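Preparing and Lodging a Records Transfer to the Vusmont Regional Archive

Purpose of this guide

This guide sets out the steps that community organisations, schools and small businesses should follow when transferring paper records to the Vusmont Regional Archive. It applies to all transfers of 700 sheets or more. Smaller donations may be brought to the front counter without prior arrangement.

Before you begin

Contact the Transfers Desk and request a transfer number. The number must appear on every box and on the covering list. Organisations that have transferred material before will be issued a new number each time; earlier numbers should not be reused.

Confirm that your organisation is authorised to transfer the records. Where a body has amalgamated or changed its name, a copy of the relevant resolution or certificate should be supplied. The Dametti and Sosa district collections were held in storage for a considerable period while this question was settled, and the Archive would prefer to avoid similar delays.

Step 1: Sort the records

Keep records in the order in which they were created and used. Do not rearrange correspondence by date if it was originally filed by subject. Remove duplicates, blank forms and publications that were produced elsewhere, unless they carry handwritten notes.

Financial vouchers and receipts are not normally accepted. Ledgers, journals and audited statements are.

Step 2: Remove fasteners and covers

Take out rubber bands, bulldog clips and plastic sleeves. Rusted staples should be eased open from the back of the sheet with a thin spatula. Staples that will not lift should be left in place and noted on the list. Brass pins may remain.

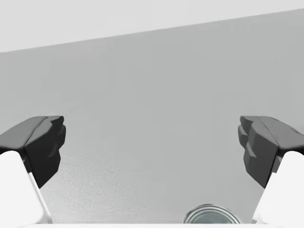

Papers that were fastened together should be kept together in a folded sheet of acid-free A3. Write the original file title on the fold in 2B pencil. Ink, adhesive labels and correction fluid must not be used on the wrapper or on any record.

Step 3: Box the records

Use the standard Grasum archive box, available from the Transfers Desk at cost. A full box holds roughly 2000 sheets. Boxes should be firm but not tight — a hand should slide in easily at the front. Volumes are packed spine down, and oversize plans are rolled on a tube and listed separately.

No box may weigh more than 11 kilograms. Overweight boxes will be returned to the transferring organisation for repacking.

Step 4: Complete the covering list

The list should give, for each item, the box number, file title, first and last year, and any restriction on access. Titles must be copied exactly, including abbreviations and spelling errors. Clarifications may be added in square brackets.

Records containing personal or medical information should be marked "Closed" in the final column. The Archive will then write to propose a closure period.

Step 5: Lodge the transfer

Email the completed list to the Transfers Desk and wait for written confirmation before arranging delivery. Transfers of more than 4000 sheets are received by appointment at the rear loading dock. The dock closes at 3.30 pm, and no deliveries are accepted during December.

Enquiries

Questions about eligibility and closure periods should be directed to Olga Figueroa, Transfers Desk. Questions about mould, insect damage or fragile bindings should be directed to Covadonga Olmedo, Conservation — please do not attempt to clean affected items before making contact.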